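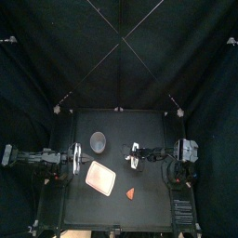

Photo credit: Dundum Media

Forum > Food and Holidays > Festival Cooking

Thread: Making the full New Year spread ahead of time – what holds up?

saltedlime
I'm cooking the harvest supper for my side of the family in January. First time doing it at my own place in Kutamcombe. There will be 18 of us. I've done single dishes for this before but never the whole table. My aunt always started at four in the morning and I'm not going to do that. What can be made the day before without anyone noticing? Planned menu: sour pumpkin stew, yellow lentils, fried plantain, two chutneys (coconut and tamarind), rice, and milk pudding with jaggery.

porchpepper
Tamarind chutney can be made a week ahead. Lentils the day before, but leave out the tempering and do that when you reheat. They thicken a lot overnight so keep some hot water nearby. Rice the same day. Plantain the same day, last thing.

grist_and_bran
Agree on all of that except I'd make the pumpkin stew two days before. It's better after sitting. Undercook the pumpkin a little or you'll have soup.

quietladle
I'd skip making the coconut chutney early. Fresh coconut goes off fast and it tastes flat by the next morning even in the fridge. It takes ten minutes with a blender.

saltedlime
Thanks. What about frozen grated coconut? The store near me doesn't get fresh ones in winter, or they get them and they're dry inside.

porchpepper
Frozen is fine. Thaw it all the way and use warm water when you blend it, otherwise the fat clumps.

quietladle
It's fine for cooking. I don't think it's fine for chutney. I've tried three kinds and they all had a grainy feel. If you can't get fresh, I would make a peanut or roasted gram chutney instead and leave coconut for the stew.

porchpepper
I've served frozen coconut chutney every year since I moved here and the bowl comes back empty. Grainy usually means it wasn't blended long enough.

quietladle
OK, we disagree. Mine was blended plenty.

masri_road_kitchen
The pudding is the one I'd worry about. Jaggery can split the milk if you add it while the milk is boiling. Melt the jaggery separately with a bit of water, strain it (there's nearly always grit), let both cool until you can hold a finger in them, then combine. Don't boil it again after that. Warm it gently on the day.

Also, 18 people is more milk than you think. I do 6 quarts for a group that size and reduce it down. That takes most of an afternoon on a low burner.

grist_and_bran
6 quarts seems like a lot. Is that the only dessert? With a full meal in front of it most people take half a cup. I'd do four quarts and put out fruit.

masri_road_kitchen
In my family people have seconds and take some home. If yours don't, go with four.

saltedlime
Mine take some home. They bring their own containers.

hobnail
Am I the only one who thinks the whole thing shouldn't be made ahead? The point of the holiday meal is that it's cooked that morning. My grandmother wouldn't serve anything from the day before on New Year's. It was considered bad luck.

porchpepper
Depends on the family. Ours only cared about the rice and the pudding. Everything else was fair game.

grist_and_bran
Same, and my grandmother had four daughters in the kitchen with her. One person with one stove is a different job.

hobnail
Fair enough. I'd still do the pudding fresh.

saltedlime
I might split it. Reduce the milk the night before, then add the jaggery and rice in the morning. Does that count as fresh?

hobnail
I'd eat it.

tinroof
Question on equipment. Does anyone use the big Cirnen pot for this sort of thing? I'm looking at one for the same reason as the OP and the reviews are all from people making chili.

masri_road_kitchen
I have one. Good for stew and lentils. I wouldn't do milk in it. The bottom is thin on mine and it scorched twice, even with stirring. I went back to my old heavy pan.

tinroof
Good to know. Probably getting it anyway for the stew.

quietladle
Look at restaurant supply places first. Mine cost less and the base is much thicker – heavy to lift when full, though.

saltedlime
Update for anyone planning the same thing. I did a half-size trial on Wednesday. Stew was better on day two, as promised. Lentils needed two cups of water to loosen up. I made the chutney both ways, frozen coconut and roasted gram, and my husband liked the gram one better. I could go either way.

Still haven't worked out how to keep the plantain crisp with one oven. Paper towels made it soft.

porchpepper
Wire rack over a sheet pan, oven on the lowest setting, door open a crack. Salt it at the table.

Page 1 of 1 – 458 views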